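Robot Systems Lab: Notes for Unit 5
Faults in soft-object grasping: the slipped-zero failure
Notes prepared by Thu Lã. Corrections to Quyên Nghiêm, please, before the lab session.

1. Where we left off

Unit 4 ended with the parallel gripper closing on rigid blocks. A rigid block hides a great many errors. If the commanded width is 2 mm too small, the motor stalls against the block, the current limit trips, and the block is held. Fruit gives way, so the same error goes into the object.

The case for this unit is the fault found on the Kedinside sorting cell in February. The cell picks mixed fruit from a table and places it in a bowl. It was trained on demonstrations recorded with hand-held two-finger grippers and then run on an arm carrying a gripper of the same finger geometry. The controller is the Vasteo board used in the teaching lab.

2. What was observed

The cell ran 842 picks over the trial. Of these, 105 were logged as "success" by the controller and later marked as damaged by the person unloading the bowl. Damage meant a split skin or a flat spot wide enough to cover with a fingertip. Drops were rare and were logged correctly.

Damage was not spread evenly over the trial. The first 178 picks produced none. Damaged fruit then appeared, first among the soft items and later among firmer ones. Citrus was the last to show marks.

3. First explanation, rejected

The first explanation was that the learned policy had drifted away from its training data as the bowl filled and the view changed. Two checks ruled this out. Replaying the logged images through the policy gave commanded widths that agreed with the demonstrations. Emptying the bowl and restarting the policy, without restarting the controller, left the damage rate where it was.

Lesson for the report: test the cheap explanation, but write down what result would reject it before running the test.

4. Cause

The commanded width was correct. The measured width was wrong.

Finger position on this gripper is computed from a motor encoder through a belt. The zero is set once at power-up by closing the fingers until the current rises. After that, any belt slip moves the zero and nothing in the controller notices. Let

w_true = w_meas - s

where s is the accumulated slip. With s = 0 the fingers stop where the policy asks. With s greater than 0 the fingers are closer together than the controller believes, and the object takes up the difference.

The belt on the cell had been fitted below the specified tension. It slipped a tooth on fast closures, always in the same direction, so the error only grew. Over the trial s reached about 4 mm.

The current limit did not help. It had been set for the rigid blocks of Unit 4 and was well above the force needed to split a ripe fruit.

5. Why the log said "success"

The success test had two conditions:

(a) w_meas greater than the fully closed width at the end of the closure;
(b) w_meas unchanged after the lift.

Both hold for a crushed fruit that stays between the fingers. Neither uses force, and both use the faulty measurement. A check that depends on the same sensor as the thing it checks is not an independent check. The Poletti rule from Unit 2 applies directly: list the sensor behind each safety condition, and count a sensor once however many conditions use it.

6. Effect on the demonstration data

The hand-held grippers read width from a separate camera marker on each finger, so belt slip does not affect them. Their recordings were kept. Two sessions were still withdrawn after a loose marker was found on one finger, with the same consequence by a different route: a recorded width that did not match the real one.

Before reusing any recording, compare the recorded width at contact with a caliper measurement of the object. For round or oval objects, take the caliper reading on the axis the fingers used. A fruit gripped across its short axis and measured along its long axis will suggest a fault that does not exist.

7. Corrective measures

Belt re-tensioned and the tension entered on the maintenance sheet.
Zero repeated every 50 closures, fingers empty.
Cell stops if the new zero differs from the old one by more than 0.5 mm.
Current limit set per object class, with the lowest value used when the class is unknown.
Closing speed reduced over the last 10 mm of travel.

The stop condition matters most. Re-zeroing alone would have corrected the reading and concealed the slipping belt.

8. Lab safety

The lab grippers can pinch. Keep fingers clear of the rails and carriages during zeroing, when the jaws close fully without an object present. Cut power at the bench switch before touching the belt cover. A software stop does not remove motor torque.

9. For the lab session

Read the Lý handout on backlash, sections 1 and 2. Bring a caliper. Each pair will record ten closures on a soft object, introduce a known offset in the zero, repeat the closures, and plot w_meas against the caliper value. Hand in the plot with the offset estimated from it and a statement of the uncertainty.

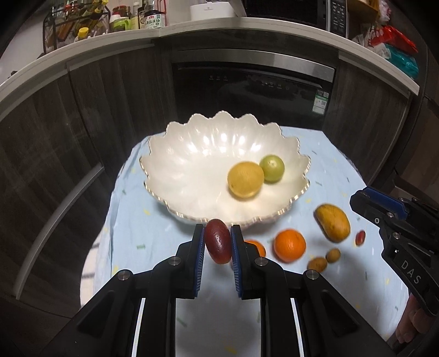
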